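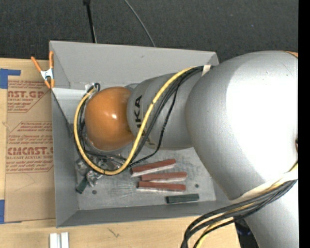 Vol. 23, Issue 60

Date: Apr 8, 2022
Subject: Re: Which gripper for thin parts in a tray?

> We are trying to pick flat sticks out of a shallow metal bin and the
> two-finger gripper keeps nudging the walls before it gets hold of
> anything. Has anyone on the list tried the Ureck against the
> Csizmadia on this sort of job? Also, how are people running their
> cables? Ours snag every time the wrist turns.

Yes, and I've been itching to write about it! We've had both on the bench at Stodov since the start of April and I'm having a lovely time.

The test bin is a shallow sheet-metal tray with sloping sides, clamped at the corner to the table. In it go red-and-white sticks, a dark green block and a few bits of clear plastic to be awkward. The clear bits are the real troublemakers, as our depth camera hardly sees them and the arm goes for thin air.

We gave each gripper 2,000 picks. The Ureck is the quicker of the two and wonderful on the sticks when they lie apart, but put one against a slope and it wants more room than the wall will give it. The Csizmadia has slimmer fingers and gets right down the side (I cheered the first time). It is fussier about the block, and you need to drop the closing speed a good deal or it flicks the sticks over. For your parts I'd start with the Csizmadia.

On cables: leave a proper loop round the wrist and tape the bundle further back, up where the forearm meets the shoulder. We had it taped tight near the wrist at first and it pulled on every turn. The loop does hang low over the tray floor, so tell your planner about it. Ours is entered as a fat cylinder, which is crude but works.

Controller is the Prorport with the 2 ms cycle switched on. Do check your firmware before you try that, the older one drops the gripper signal and you will blame the gripper, as I did for a whole afternoon.

How steep are your bin walls, and are you coming in straight down or at a tilt? I can post our settings file if it would help.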